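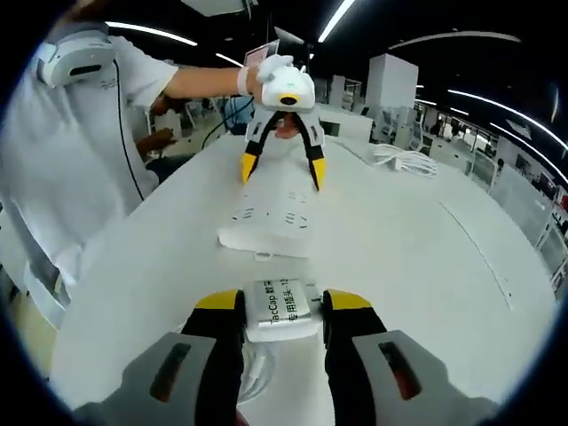

Cable and small-parts tips from the gripper bench

By Bereket Fikre
Stinmont workshop pages, posted 13/02/2025

Most of the tips on this site come from readers' sheds. The ones on this page come from a research job. I spent part of last year at Zadstead, where we were comparing ways of teaching a robot arm to pack and unpack small electrical parts. People did the jobs by hand with a pair of hand-held grippers, and the recordings were used to train the arm. We called the project Murholm.

We ended up with 486 recordings good enough to use. Going through the ones we threw out taught me more about handling leads and packets than 16 years at my own bench. Two stiff fingers have no fingernails and very little feel, so any bad habit in how a job is laid out shows up quickly. If you have sore hands, wear thick gloves or work with pliers a lot, the same things will help you.

Set out the bench before you pick anything up

Put the packets on one side and the loose leads on the other, with a clear strip in the middle at least 40 cm wide. Work only in the strip. In the early sessions we let people put things wherever they liked, and a good share of the spoiled recordings were just a lead being dragged off by something on top of it.

A pale surface is good for dark leads and poor for white ones. If all your cables are white, lay down a tea towel in a solid colour. The training runs with white cable on a white table gave the arm the most trouble, and I lose white cables on my white kitchen counter for the same reason.

Picking up small packets

Grip a flat packet across its short side, near the middle. Holding it by the corner lets it swing, and a packet with a lead attached will swing further.

Squeeze only as hard as you need to. A soft pouch bulges at the ends when it's pinched and the plug inside slides away from the opening. If you want the plug to come out, hold the pouch at the closed end and let the other end hang down.

Packets lying dead flat are hard to get hold of with anything but fingernails. Slide them to the edge of the bench so one end sticks out, or rest them on a folded cloth. We tried both. The cloth was slower to set up and people dropped fewer packets.

Keep the label facing you. Turn the packet before you lift it, as turning it in the air is where most of ours were dropped.

Passing from one hand to the other

Wait until the second hand has a proper hold, then count to 2 and let go with the first. People skip the wait once they get quick. We compared sessions with the wait and sessions without it, and the arm trained on the first lot dropped fewer parts at the handover. It was also slower, and I'd still take that over crawling under the bench after a plug.

Bring the empty hand to the full one. If both are moving you have to judge two things at once.

Loose leads

Don't pull on the end you can see. Put one hand flat on the heap and lift the top loop with the other, then follow it along until you find a plug. With grippers, nearly every knot we made came from tugging the first end that poked out.

Coil leads in loops as wide as a saucer or a bit bigger. Tight coils spring open when you let go and thin cable keeps the kinks.

Tie the coil before putting it down. A strip of paper wrapped round and taped does the job. Rubber bands go sticky after a summer or two in a hot shed.

If you're wearing anything with a cord, such as a headset or a lamp, run the cord down your front and tuck it in at the waist or clip it to your shirt. A cord trailing over the work will catch on the one thing you've just put straight.

Labels

Write the label before the lead goes in the bag. Put what it fits, not what it is. "Charger lead" told me nothing when I opened the drawer again in June, and I had five of them. "Small torch, garage" would have.

Leave any printed part number where you can read it and put your own label on the back of the packet. If the print is in a language you don't read, copy the model name and keep a list on the inside of the drawer.

What we got wrong

We thought the tidiest recordings would train the arm best, so for the first few weeks we reset the bench the same way each time. The arm did well on that layout and badly on everything else - move the packets a hand's width and it would close on air. Later we shuffled things between recordings and results picked up.

It's worth copying at home if you're teaching somebody a fiddly job. Once they can do it, shift the parts, swap the sides and have them do it again. I did this with my nephew and the crimping tool, and he stopped asking me to set it up for him.

I still haven't found a good way to store flat ribbon cable. The Sarantis drawer dividers I bought are too shallow for it, and folding it leaves a crease. If you have a method, send it in through the contact page and I'll try it on the bench.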